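Cundbridge Ward Association
Minutes of the April candidate forum planning meeting

The meeting came to order at 7:05 p.m. in the Palard Street branch library, with Estrella Barajas presiding. A quorum was present. The minutes of the previous meeting were approved with one correction: the polling place on Kakska Avenue is at number 1606, not 1660.

Forum format
The chair reported that 5 candidates have filed for the open council seat and all have been invited. Four have accepted in writing. The campaign of the fifth has asked for the questions in advance. After discussion it was moved and seconded that no candidate receive questions ahead of time, but that all be sent the same list of topics. Carried, two opposed.

Opening statements will be 2 minutes each, in an order drawn by lot at the door. Answers will be limited to 90 seconds. A member asked whether candidates may send a stand-in. The chair read the rule used last cycle, which allows a stand-in to make an opening statement only. Motion to keep the rule. Carried.

Topics
Members proposed the Zabala bridge closure, rental inspections, bus service after 9 p.m., and the water rate increase. A proposal to add the school bond was withdrawn, as the council has no vote on it.

Audience questions
Cards will be collected until the halfway point. Duplicates will be combined. Questions about a candidate's family will not be read. One member objected that this could be applied too broadly and asked that the objection be recorded.

Rental inspections
The draft background sheet was reviewed. It will state the current inspection schedule and the proposed change, with no position taken.

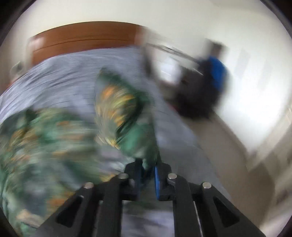

The second paragraph will be shortened and the phone number for the city housing office checked before printing. Translation into Spanish was approved.

Notice and mailing
The association received 69 replies to the postcard survey. Results will be posted on the library board. The forum remains set for Saturday at 2 p.m. Doors open at 1:30.

Open items
Microphones: library to confirm.
Timekeeper: not yet assigned.
Reply to the fifth campaign: chair.

Adjourned 8:20 p.m.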